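3.2 Sample and coding of coaching vacancies

We drew on records from 48 high school athletic programs in the Stultstead and Liranden districts. A vacancy was counted once the head coach's resignation or dismissal appeared in school board minutes. Hires were coded as internal if the new coach had worked as a paid assistant at the same school for at least two seasons. Volunteer assistants were coded as external – a choice we return to in Section 5.

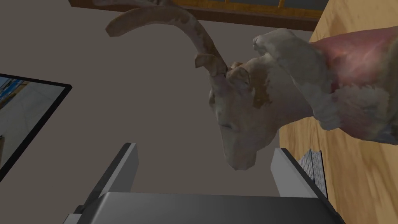
Most vacancies opened in June, after the spring season ended, and those filled internally closed sooner. Schools in Villalba were left out because the district there moves coaches between campuses without posting the job. Roster data covered 2135 athletes, of whom more than 200 changed schools during the study period. These athletes were kept in the team-level models and dropped from the retention models shown in Figure 2.

Figure 2. Athlete retention by type of hire, Stultstead and Liranden districts.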